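Setting the Stage: Wall Decoration and Small Storage for the Parnell Pantry Corner
Student project report, Interior Studies, second year
Wael Soliman and Tyra Midtbø

Why we picked this project

When our teacher handed out the list of possible topics back in the spring, most of the class went straight for the big ones, the reading lounge and the café front and so on. We were slow to choose, partly because Tyra was home with a cold that week, and by the time we got around to it the thing left near the bottom of the list was called "pantry corner, small, playful." We are both very glad now that it was left over! Small turned out to be plenty of work, and playful was exactly what we wanted after a whole term of drawing gray offices.

The job was to take a small walled-in area and make it feel like a friendly little market corner where canned food could be put out, stacked and put away again. It had to look cheerful, it had to have places to keep things, and the whole lot had to cost no more than 400 dollars. We called the theme Vevero, a word Wael made up on the bus and which we never managed to replace with anything better.

Looking around first

We spent the first two weeks just looking. We went to the farmers' market twice, and to the old grocery on Parnell Street, where the owner was kind enough to let us stand around and sketch for most of an afternoon. What we noticed there (and what ended up mattering most) was how much of the mood came from the awning. The shelves were plain, the floor was plain, the lighting was frankly a bit sad, but there was a scalloped awning over the counter and it made you feel you had arrived somewhere. We came home with a lot of drawings of awnings.

We also looked through a big pile of picture books, because we wanted something a child would like as much as an adult. Mushrooms kept showing up. Tyra drew 38 of them in one weekend, with short stems, fat stems, pointy caps and flat caps, and we taped them up all along the hallway at school and asked people to put a sticker on the ones they liked. The plain round ones with white spots won by a mile. A blue one that Wael was very attached to got 2 stickers, and one of those was his own.

Colors and walls

The background took us longer than anything else. Our first try was a pale yellow, which looked lovely on paper and rather like old custard once it was up on a big sheet. After that we tried mint, then a lavender, and finally a light turquoise that made the red mushroom caps really stand out. We sprinkled white dots over it in different sizes, and we do mean different sizes. Our early version had all the dots the same and it looked like wrapping paper.

The awnings are pink, with a scalloped edge, and they go along the tops of the walls so that they tie everything together. We talked for a long time about stripes. Tyra wanted them, Wael thought there was enough going on already, and we settled it by making a small paper model of each and leaving both on the kitchen table at Wael's house for a few days. Even Tyra's mother, who loves stripes, voted for the plain ones.

For the mushrooms we used red caps and pink caps, with yellow stems on many of them. We made some of them large and some smaller, and we didn't put them all at the same height. That was a tip from our teacher, who said that things in a row look like a fence and we already had a fence.

The fence

Yes, the fence! We used white fence panels low down on the walls, one a picket style and the other a lattice. In the first plan they were going to match, but we found we liked them better as a bit of a mix, the way a real garden gets patched together over the years. The picket panel went along the bottom of the back wall and the lattice on the lower part of the right-hand wall.

Storage

We had a strict rule for ourselves that storage should stay off the floor as much as possible. Wire baskets were the obvious answer, light and cheap and easy to see into. The black mesh one went on the back wall and the white wire mesh one on the left. We had hoped to buy a matching pair, and for a while Wael was set on painting the black one, but once we had them both up we got used to the difference and now we would not change it.

The surface for the cans was a much bigger discussion. We looked at a small crate, a stool and a toy shop counter from a secondhand store, which we still think about. In the end we went with a gray metal cabinet-style box with a plain flat top. It is sturdy and quiet in color, and it lets the labels on the cans do the talking. The floor is a dark gray marble pattern, so the two go together well, and all the bright stuff stays up on the walls where it belongs.

Money

We came in at 211 dollars, well under our limit. The fence panels were the most expensive part and the paint the cheapest, as we had leftovers from the school theater to start with. The cans came out of our own cupboards and will be going back there.

What people thought

We showed the finished corner to our class on 3rd July and asked everyone to write down the first word that came to mind. We got "candy" a lot, "garden" a few times, and one "soup," which we decided to take as praise. The main criticism was that the pink and the red sit quite close to each other, and we agree that a slightly paler pink would have been softer on the eyes.

What we would do next

We would like to try a second version in August, with autumn colors and perhaps little hanging leaves along the awning edges. We would also make a proper stencil for the dots, as doing them by hand gave Wael a sore wrist and both of us turquoise elbows.

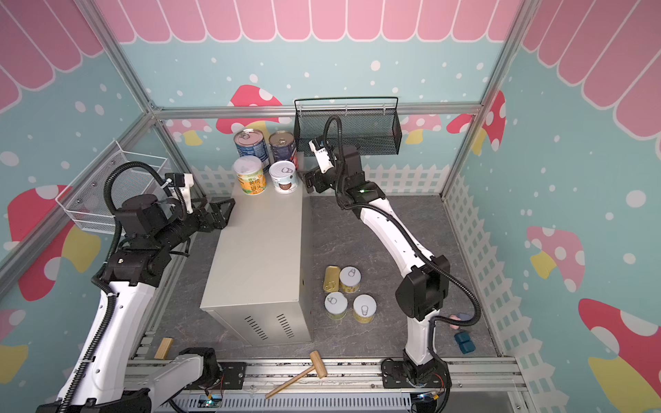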